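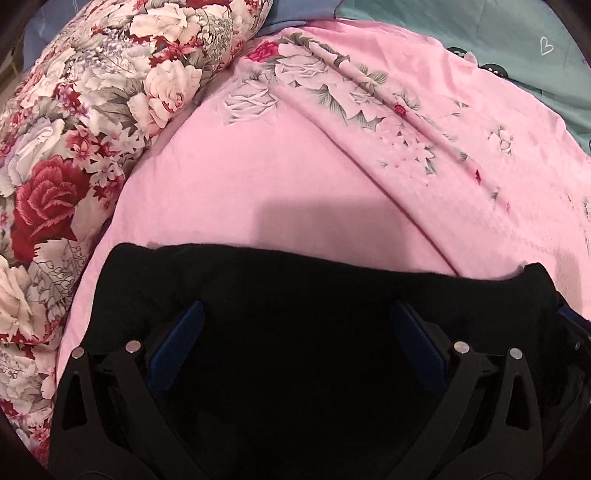
Marlene Evangelista thinks four kilometres is too far for a five-year-old, and she left a comment under my last post to say so. Her view is that small children should be let loose in one wood for an afternoon and not marched between two points. I have some sympathy with that, but the October half-term walk at Dudari is still on my list, and these are my notes on how to do it with short legs.

Oct 20, 2020

The circular path starts at the Vasconcelos car park and climbs gently for the first kilometre. Total ascent is a little more than 200 metres, nearly all of it before the stream. The surface is packed gravel as far as the second gate, then earth with roots. A pushchair will get to the gate and no further.

We allow half a day. Adult walking time would be well under two hours, but the children stop at every puddle and I have given up putting a figure on that. Lunch is at the flat stones by the stream - there is no shelter, so if rain is forecast we eat early, under the beeches.

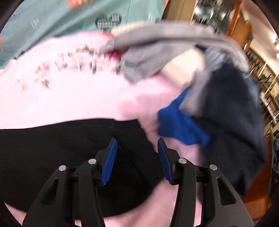 After the stream the path forks. The left branch is signed to Dustell and is the one to take. The right branch looks better on the ground but drops to a farm track with no verge, and coming back up it with tired children is slow work. Gilmar Pimentel wrote to me last year to say the sign had fallen over. It was upright when I checked last week, though the lettering is faint.

Activities, for those who want them: leaf rubbings work well on the beech section, where the leaves are large and flat. Use wax crayons, as pencils tear the paper. Stick boats can be raced from the footbridge down to the bend. The water there is shallow, but the bank is undercut on the far side, so we keep to the near one. Conkers are mostly finished by now.

The car park closes at 5 and the gate is locked on time. Toilets are at the Prandivo end only, a ten-minute detour, and were open when I went past. There is a bus stop beside them, but the timetable in the shelter was last year's - look it up before you leave.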